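Wenn der Roboter beim Sortieren hilft
21. November 2019
Von der Kinderredaktion

In Trullurard gibt es eine Werkstatt, in der Bastelkästen gepackt werden. Die Firma heißt Vosgate. In jeden Kasten kommen Stäbe aus Holz, ein Stück Stoff und eine Anleitung. Früher haben zwölf Leute das alles mit der Hand gemacht. Seit Mai arbeiten dort auch 2 Roboter mit.

Ein Roboter ist eine Maschine, die Bewegungen ausführt, die ihr vorher jemand beigebracht hat. Die Roboter bei Vosgate sind fest angeschraubt. Sie können nicht herumlaufen. Sie greifen nur, was in ihrer Nähe liegt. Damit die Leute wissen, wohin sie etwas legen sollen, ist der Tisch mit Klebeband in Felder geteilt.
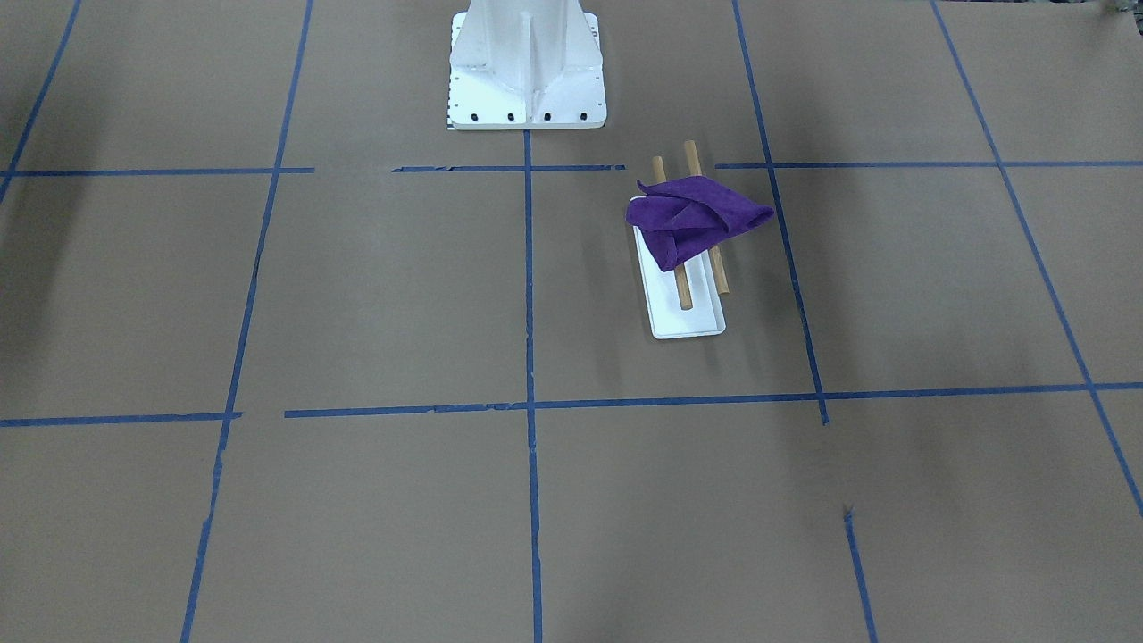

Arbeitsplatz mit weißem Robotersockel: Im Tablett liegen zwei Holzstäbe und ein lila Tuch.

Stäbe sind für einen Roboter ziemlich einfach. Sie sind hart und behalten ihre Form. Stoff ist schwieriger - er knautscht sich jedes Mal anders zusammen. Ein Mensch fühlt mit den Fingern, wo der Rand ist. Der Roboter muss das erst lernen, und manchmal greift er daneben. Dann hilft jemand nach.

Was hat sich für die Leute geändert? Alle zwölf sind noch da, aber viele machen jetzt etwas anderes. Sieben packen weiter Kästen. Die anderen füllen Tabletts nach, prüfen die fertigen Kästen oder stellen die Roboter ein. Dafür mussten sie einen Kurs besuchen. Manche finden die neue Arbeit besser, weil ihnen abends der Rücken nicht mehr wehtut. Andere sagen, dass es früher lustiger war. Da saßen alle an einem langen Tisch und konnten sich unterhalten.

In einer guten Woche werden 1.284 Kästen fertig. In anderen Firmen fallen durch Roboter auch Arbeitsplätze weg. Darüber wird oft gestritten, und die Beschäftigten wollen dabei mitreden.

Kommentare

Pemar: Kann der Roboter auch Socken zusammenlegen? Das wäre was für mich.

lesefuchs7: Wir haben den Text in der Schule gelesen. Ich würde lieber die Roboter einstellen als packen.

Chiang: Meine Tante packt auch Pakete, aber bei ihr gibt es noch keine Roboter.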